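Shop notebook, August — gray paint wear, round 2

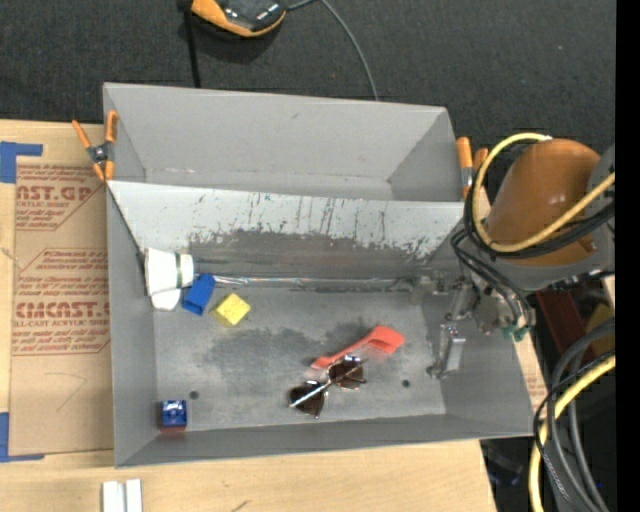
Photo: workshop bench, two-part gray bin. Own photo, free to reuse with credit.

14 shares · 3 comments

Picking up from the last page. Question is still why the Markwood panels hold paint at the top and lose it down low. Same primer, same gray, same can even.

Test strips so far:
A — Ilunel primer, one coat, scuffed with 220 first
B — Ilunel, two coats, no scuff
C — Sterus, one coat, scuffed
D — bare metal, topcoat straight on (control, looks awful already)

Rub rig counter read 2,412 strokes when strip B went through to metal. A went to 3,403 before I saw any shine. C still going at lunch, stopped it because the felt pad was shot. Need to redo C with a fresh pad or the number means nothing.

D didnt last long enough to bother writing down.

So the scuff matters more than the second coat. Not what I wanted, second coat is easy and scuffing is a pain in the corners. Try the gray pad in the corners instead of paper? Somebody had a box of them under the sink.

Cure time — this is the part I keep getting wrong. Strips got 31 hours on the rack by the back wall. Can says longer if it's humid and it has been humid all month. Fingernail test on B still left a mark the next morning. Might be the whole answer right there. Will bake one set low and slow, leave one on the rack, compare.

Sloped faces: wear lands in a band along the bottom, light streaks above it. Makes sense if stuff slides down and then gets shoved sideways at the foot. Flat strips on the rig don't copy that at all. Want to tilt the rig bed. Two shims under the left side, check with the angle gauge, write the angle DOWN this time.

Gökçe sample pot came in, the satin one. Thicker than expected, stirs like yogurt. Thinned a little, brushed onto a scrap. Levels out fine, slow to skin over. Smell is strong, keep the door open.

4:40 pm — strip A edge lifting where the tape was. Pulled tape too late I think. Don't count the edge, only the middle of teh strip.

To do
— new felt pads
— redo C
— tilt bed, shims
— label the scrap before it gets thrown out again
— ask Sterus for the cure chart, the one on the can is rubbed off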